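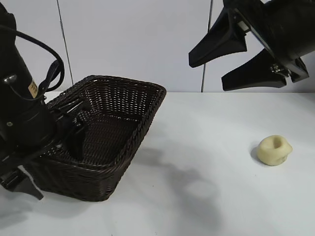

September 20, 2023
Aminu Ibrahim

Imitation policies are trained on recorded state-action pairs, and at run time they visit states the recordings do not cover. The error from one step changes the input to the next. For a policy with per-step error rate e over a horizon of T steps, the worst-case cost grows as e times T squared, while a learner that has seen its own state distribution can hold this to order T. Two-arm tasks make the gap worse, because the joint state is larger and the arms can drift apart in phase. Take the moment where one gripper is in the wicker basket with its fingers against the inside, the other is open in the air, and the lump of dough sits on the white tabletop well apart from both basket and rim. A policy with no memory has to recover the stage of the task from that arrangement alone. If demonstrators paused there for different lengths of time, the same observation carries several action labels, and a regression loss returns their average.

Action chunking is the first method we cover. The policy predicts the next k actions from one observation and executes them before looking again. The effective horizon falls from T to T/k. Pauses shorter than k are absorbed into the chunk and no longer need to be explained by a single frame. The cost is slower reaction: a basket that shifts when touched will not be corrected for until the chunk ends.

Temporal ensembling is the usual repair. Query the policy at every step, keep the overlapping chunks, and average the predictions that refer to the current step with weights w_i = exp(-m i), where i = 0 is the oldest prediction. Small m brings in new observations faster. Note that averaging assumes the overlapping predictions belong to the same mode. When one chunk says "reach left of the rim" and the next says "reach right of it," the mean goes into the rim.

Okoro is the course codebase for this unit. The data set, Flernanura, holds 300 demonstrations, each with joint positions for both arms and fixed-camera images. Hold out 41 of them for validation and split by demonstration, never by frame. Neighboring frames are near copies, and a frame split gives a validation loss that says nothing about new episodes.

A warning on that loss in any case: it is computed on the demonstrator's states. Two checkpoints with the same validation loss can differ widely in rollout success. Report rollouts, with 3 training seeds per setting, and give the spread as well as the mean.

Problem 1. Derive the T squared bound. State where the independence of errors is used - if you think it is not used, show why.

Problem 2. Train with k = 1 and with one larger k of your choice. Plot predicted against recorded gripper opening for 2 held-out demonstrations and mark the pauses.

Problem 3. Describe an object property for which large k should hurt. Dough is a fair candidate, as its shape after contact depends on the contact.

Reading for October: the Prusik notes, sections on mode averaging. The Zaseck simulator is optional for Problem 3.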